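We use cookies to give you the best experience on our site. By continuing you agree to our cookie policy. Accept

Keeping the Follitlow cell honest

6 min read

I got to Staltcombe a bit before eight in the morning and the technician who was going to show me around was already under the bench with a flashlight in her teeth. She waved a hand at me. I waited. When she came out she said, "Cable tie," and held one up, and that was my introduction to the Follitlow cell.

If you haven't read my earlier posts on this place, the Follitlow is a tabletop pick-and-place setup, one arm, one two-finger gripper and a camera looking down, and she's had the care of it for 19 months. She asked me to leave her name out of it ("my mother reads the internet") so I'll just call her the technician.

I wanted to know what a normal day of looking after it is like, and she laughed at me a little. "You want me to say calibration. Everybody wants me to say calibration. Mostly I wipe things."

She does, too! Before anything gets powered up she goes over the finger pads with a lint-free cloth and a dab of alcohol, then checks the pads for shine. A shiny pad is a worn pad. The rubber comes from Chauke in strips and she cuts it herself with a craft knife, and she gets around 40 shifts out of a pair before they start to slide on smooth barrels. "You hear it before you see it," she told me. "There's a little squeak when it closes. Then the next day it drops something."

After the pads it's the screws on the wrist plate, which she has marked across with paint so she can tell if one has turned. Then the cable, all the way back to the base. The cable tie from earlier had been rubbing on the sleeve at the second joint, and she was pretty annoyed about it – it was her own tie, from the last time she'd had the cover off.

I asked about the worst repair so far and she didn't even have to think. In June the arm started stopping halfway through a reach with fault 319, and the manual from Grastbridge says 319 is an encoder error, so she swapped the encoder. Same fault. She swapped the cable. Same fault again. "I was ready to throw it in the parking lot," she said. She finally found a connector at the base that looked seated and wasn't, by about the thickness of a fingernail. She pushed it in with her thumb. It's been fine ever since, and she still has the perfectly good old encoder in her desk drawer.

So then we got on to setup, which was the part I'd really come for. The camera has to agree with the arm about where the table is, and she does that with a printed grid, touching the fingertips down on the corners one at a time. It takes her most of a coffee. Then she runs it on real objects, because, as she put it, "a grid never rolled away from anybody."

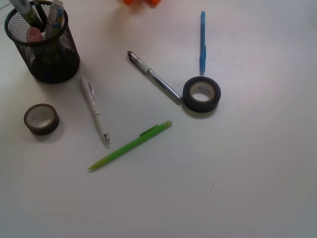

Her test objects are a whole philosophy, it seems. I'd figured on neat little blocks, but she likes ordinary desk stuff and she likes it lying at awkward angles. The silver and black ballpoint is the one she watches most, on account of that chrome barrel throwing the overhead light back at the camera. The lime-green pencil she calls easy, "a gift," bright color on a white table. With the tape rolls she wants to see whether the gripper goes for the outside or tries putting a finger down through the hole, and either one is okay with her as long as it makes up its mind. And the wire-mesh cup is for last, with the mesh you can half see through. She says depth readings off mesh are "soup."

I asked how many grabs she does before she'll sign off on a new set of pads. "A 1000, if they let me," she said. They don't usually let her. She writes down whatever she does get in a paper notebook, along with which pads were on and how hard the fingers were set to close. Force goes in pencil so she can change her mind.

Before I left I asked if she had any advice for somebody who's just been handed a cell like this one. She was back under the bench by then, so I got it in pieces. Take a picture of every connector before you unplug it. Keep the old pads in a bag with the date on. And cut the tails off your cable ties – "flush," she yelled, "tell them flush."

12 shares 4 comments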